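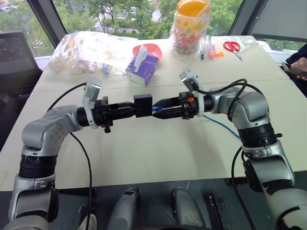 Two robot arms bring a small black box and the end of a blue cable together at a worktable. Photo: Bamov

SANDLEY – Electronics refurbisher Bamov has begun moving part of its device testing to two-armed robots, a change that will alter the daily work of 23 bench technicians at its Sandley site, the company announced on Saturday.

The robots are being prepared to handle the connection step, in which a cable is brought to a small device before its power and data checks. Technicians at the site currently perform that step by hand, up to 291 times in a single shift.

Under an agreement reached with employees in August, no positions will be eliminated during the first year of the program. Technicians whose stations are converted will move to fault diagnosis and repair, or will train as operators responsible for setting up the arms and reviewing failed attempts.

"The connection step is where our staff report the most strain in the hands and wrists," said Tiziana Rizzi, director of operations at Bamov. "We asked them which task they would give up first, and the answer was very clear."

Rizzi said the arms remain slower than an experienced technician and will not be assigned a full production load until they complete 100 consecutive connections without assistance. Cables that bend or twist while being held continue to cause the most difficulty – a problem the company expects to work on through the winter.

Employee representatives gave the plan qualified support. Laine Rätsep, who has worked at the Sandley benches for nine years and speaks for the technicians in talks with management, said the written guarantee on jobs had been the deciding point.

"People want to know what their day will look like," Rätsep said. "Some are glad to be done with plugging things in. Others liked the rhythm of it, and repair work asks for a different kind of attention. The training has to be real, and it has to be on paid time."

The agreement provides each reassigned technician with 50 hours of paid instruction, divided between electronics repair and robot operation. Pay grades will not be lowered as a result of a transfer. Operators who complete the full course will be eligible for a higher grade, although the amount of the increase is still under discussion.

Technicians will also have the authority to stop the arms at any time and to return a station to manual work. Each stoppage will be logged and reviewed at a weekly meeting attended by both management and bench staff.

Bamov said a decision on extending the program to its smaller workshop in Colombo Street will be made after the first-year review.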